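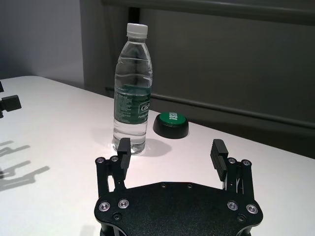
Put the old address back and leave it alone, was what the night desk at Heko had written, and she read it twice before she took her coat off.

She couldn't put the old address back. The old address had lapsed in December, and somebody was now using it to sell garden sheds. What she had was 1,782 posts in an export file, a new host called Skandlow, and a client who wanted the site up by Wednesday.

The blog belonged to a ferry company, or had done. Eladum had run two boats across the estuary until the bridge was built, and one of the deckhands had written something every day. Weather, mostly. Who was sick over the side. The company was gone but the pension fund still paid for the site, and the pension fund had rules about it.

She started the import again at 11 and watched the bar go across. 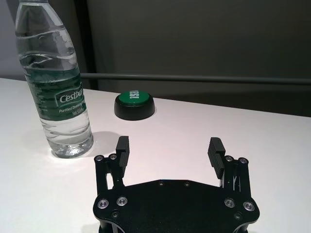 It stopped where it had stopped the last time, on a post with no title. She opened the file in a text editor and went down through it until she found the place. The post had a date and an author but the body was one long line of spaces, with a full stop at the end. Her importer, a free one called Lamrani, took it for a broken record and gave up.

She could delete it. The guide said to delete it. She wrote to Heko and asked, and the answer came back in a few minutes: your choice, we don't look at content.

She looked at the post before it. Fog, no crossings, the kettle mended. She looked at the one after. Clear, both boats out, a dog on the early sailing with no owner, got off by itself at the other side.

So on the day between he had sat down at the keyboard and held the space bar, and then he had pressed publish.

She put a title on it, just the date, and wrapped the spaces so that they would be kept. Then she ran the import again. It went past the place without stopping and on through the spring.
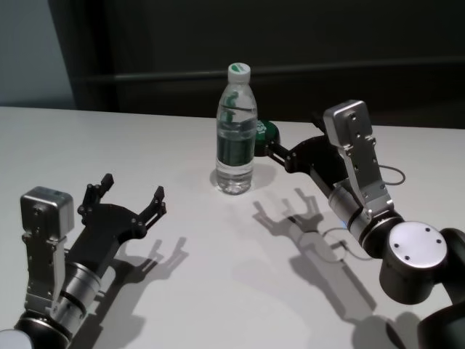
At 2 in the morning the redirects were done and she changed the name servers. The client would see it when it reached him — an hour, or a day, you couldn't say. She opened the new site on her phone and scrolled to the blank post. It took a long time to scroll past. Then there was the full stop, and under it the dog.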